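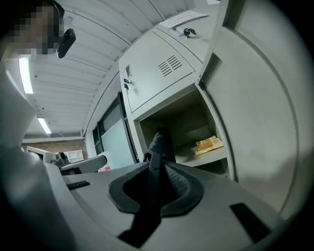 Cliluvton – Wednesday, July 26, 2023

Hand-held gripper freezes its width reading inside a steel locker

Posted by Naveed Ghumman

I have a Natent hand-held gripper with the gray shell and the black finger. I use it to record pick-ups that later get played back on an arm. It has worked fine since May on tables and open shelves. Now I'm doing the lockers, where the job is to open the lower compartment, reach in, and take a snack bag off the shelf.

The trouble is the jaw width. Out in the room it reads 56 mm fully open and goes down smoothly as I squeeze. Once the finger is inside the compartment the number sticks. I can close all the way on the bag and the log still says 56. A second or two after I pull back out, it jumps to the right value. When that recording is played back the arm goes in, never closes, and comes out with nothing. On one run it closed late, on the way out, and pinched the edge of the locker door. I hit the stop and there was no damage apart from a scuff on the finger.

Things I have tried:
New battery.
Recalibrated the jaw with the Imel app, 3 times.
Different locker, same result.
Cardboard box the same size as the compartment, no problem at all.

The log shows "W-HOLD" at the moment it sticks. I can't find that in the manual. Is the steel messing with the sensor? I have 200 recordings to redo if so, and I'd like to know before I start.

gearbag_dan

Sounds like firmware. I had weird readings on an older one and a reflash fixed it. Download the latest one from the Imel app, hold the button until it blinks, wait. If that doesn't do it, send it back.

Comment from Naveed Ghumman: Already on the latest. I reflashed it anyway and it's the same.

mwhitlock

It's the wireless link and the sensor is probably fine. On these the width goes out by radio to the receiver, and the receiver stamps it into the log. W-HOLD means the receiver stopped getting fresh values and is repeating the last good one. A steel box with your hand and body behind the gripper is a good way to block a weak signal. That fits with the cardboard box working, and with the value jumping once you back out.

To check, set the gripper down inside the compartment, leave the door wide open, stand well off to the side, and look at the packet counter on the receiver page. Then stand in front of the opening the way you normally do. If the counter stalls when you step in, you have your answer.

What worked for us was moving the receiver. Ours was on a desk across the room. We put it on a long USB cable and set it beside the locker, on the side where the door doesn't swing. If you own the Tóth cable kit you can skip radio and run it wired, but watch that the cable doesn't catch on the latch or on a key hanging in the lock.

Two more things. Turn on "reject on hold" in the export settings so a bad take gets dropped before it reaches an arm – it's off by default. And please don't play back any of the old locker takes at full speed. A gripper that closes late near a door edge can just as easily close on somebody's fingers.

Comment from Naveed Ghumman: Counter stalled at 2,212 as soon as I stood in front. Receiver is now next to the locker and I did a dozen takes with no W-HOLD. Table recordings look clean, so I'm only redoing the locker ones. Thank you.

pkrause_shop

Same fault here with a metal filing cabinet. Moving the receiver helped but I still got a hold now and then in the bottom drawer, so I went wired for that one. Also check the scuffed finger before you use it again. If the surface is torn, swap it. Mine started slipping on plastic packets after a pinch like that and I spent a day blaming the calibration.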